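# Teaching Two Hands to Share a Clock

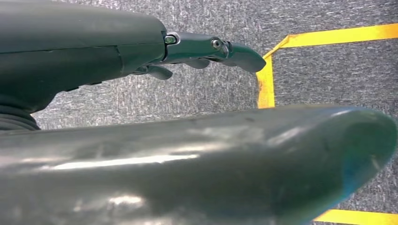
## The test area at Malanholm

The robot at Malanholm works on gray speckled carpet, and the area it is allowed to use is marked there in yellow tape. Ajith Sundaram, who writes the control software, spends a lot of his day thinking about where that tape is. The robot has two dark gray hands with jointed fingers, and a small camera at the wrist. From there the fingers look huge. A finger close to the lens can block half the view, and the perception code has to find the tape in whatever carpet is left.

"People expect the yellow to be the easy part," Sundaram says. "It's bright, so you pick it out by color and you're done. Then the ceiling lights put a white streak down the finger and your exposure shifts."

His group calls its software Achari. It has three main pieces: one that estimates where things are, one that plans how the arms should move, and one that turns the plan into joint commands. The first two were written by different people in different years, and most of the past winter has gone into getting them to agree on the time.

## Old pictures, new positions

A camera image takes a while to reach the planner. The joint readings get there much sooner. If the software pairs a new joint reading with an old image, it puts the tape in the wrong place, and the error grows with the speed of the arm.

Mohandas Salian found the worst case in October, going through logs from a run in which one hand kept stopping short of the line. The planner was behaving correctly for the data it had. The image it was using had been stamped on arrival, when it should have been stamped at capture.

Salian moved the stamp to the camera driver and added a buffer that keeps the last 800 joint readings. When an image comes in, the code looks up where the arm was at the moment of capture and works from that. The change took 16 lines. Testing it took the rest of the month, and the team replayed more than 600 recorded runs before it went into the main branch.

## Masking the fingers

The other long job has been teaching the perception code to ignore the robot's own body. Achari knows the shape of each finger and the angle of each joint, so it can draw an outline of where the hand should appear in the image and throw those pixels away. The outline is made slightly larger than the real finger to allow for error in the joint angles.

Too large, and it swallows the tape. A fingertip that points right at a corner leaves very little to work with, and a corner is the most useful thing on the floor for fixing position. Salian's current version shrinks the margin when the arm is moving slowly and widens it again at speed.

There are cases it still handles badly. Scuffs and smudges on a finger can look like edges when the outline is off by a little. Glare does the same. Sundaram has tried a learned model in place of the outline, and it did better on glare and worse on curled fingers. For now both run, and when they disagree the planner slows the arm down.

## What comes next

The replay tool, named Dretham, is the part other groups ask for. It feeds a recorded run through the software at its original timing and shows where a new version would have made a different choice. Salian wants it to start each night without anyone asking. The lab at Zotville already has a copy and has sent back a list of bugs, most of them in the code that reads older log files.

Sundaram is working on the planner's handling of the second hand. At present it treats that hand as an obstacle and keeps the first one well clear. He would like it to plan for both at once, and he has a branch that does so in simulation, though it is too slow to use on the robot.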